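Robots & Automation | Software | Interviews

The planner that asks twice
Feb 20, 2023

Itzel Bañuelos writes whole-body planning software at Vosiveo, and she would like it known that walking is the easy part.

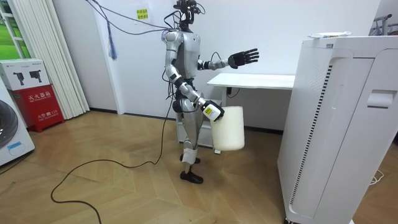
"Walking, fine, there are papers on walking," she says. "Then you give it something to carry and all the papers go quiet."

Her planner, Lulisar, decides where the feet go and where the hands go, and tries to stop the two departments from falling out. The first version treated them separately. The legs made a plan, the arms made a plan, and a third bit of code was meant to referee. "It refereed like my uncle," says Bañuelos. "Very loud, always after the foul."

The current one solves for everything together, 20 times a second, and looks 5 steps ahead. Anything held in a hand is treated as part of the robot, with a guessed weight that gets corrected as it moves. The guess used to be zero. Kevin Huamán, who looks after the controller underneath, calls this "the optimistic period".

I ask what the hardest bug was. She looks at Huamán, who looks at the ceiling.

"A sign," he says eventually. "A minus sign. It lived in the wrist frame until July."

They had by then tuned 145 parameters to make up for it, 85 of which have since been deleted. The rest are still there and have, Bañuelos says, "tenure".

She is cooler on learned policies than I expected. Vosiveo uses one to propose footsteps, but the planner checks each proposal and may refuse it. "It's a very confident colleague. I like its ideas. I don't give it the keys."

What about the tooling? Here she cheers up. The replay viewer, written by Nelly Sotelo, lets them stop a run at any tick, change one cost and see what the planner would have chosen instead. Huamán says it has ended more arguments than he has. Bañuelos says it has started a few too.

The next release will handle a load that shifts as the robot steps. Has she got a date for it? "I've got a branch," she says.

Print this article | E-mail this article

Recent interviews
Fatos Nikolaidis on state estimation without tears
Eliécer Cuervo: why Valderrama rewrote its scheduler
Logging at Ikville, or where the disk went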